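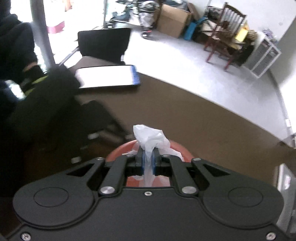

Tuesday is now my cleaning day at the office, so I will write down how it goes. We moved in January and half of our things still have no place. I started with the trash, and I want to say something for the orange-red bucket. It has no lid and no pedal, it is only a bucket, but a crumpled white plastic bag goes into it without a fight. The nice steel bin we had before Kütt always swallowed the bag on the first day.

Second thing, the floor. We have carpet in one part and tile in the other, and the border between them is a curve. Very pretty on the plan of the architect. With a vacuum cleaner you must follow it like a small road, and the crumbs know this – they all live on the line.

Roya Shokri asked me what to do with cardboard boxes. My rule is 5 days. If a box stays open longer than that and no one took anything out of it, I flatten it. She thinks I am too strict. Omid thinks three days is enough, but he keeps his own boxes at home.

Jackets are a different problem. We need hooks near the door, and I measured the wall: 271 cm free. It is enough for everybody, also in winter. Until the hooks come, please do not put jackets over the chairs with wheels, the sleeves go under the wheels.

After the floor I did the long table, with a damp cloth and no spray, because the spray leaves stripes on dark brown. 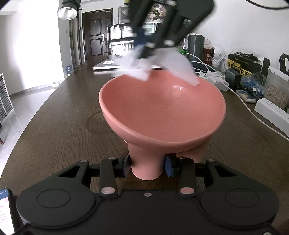
The pink bowl on its thick legs, on the long table.

Grethe wants to keep fruit in it. I say keys. With fruit you forget one pear at the bottom and then you are washing a bowl with legs, and I can tell you that the place between the legs takes more time than the bowl itself.

Still to do next week: window sill, cables, and the drawer that we all call "later". If somebody has a good way to get old tape off a tile floor, please write me – I tried vinegar and I only got a floor that smells like salad.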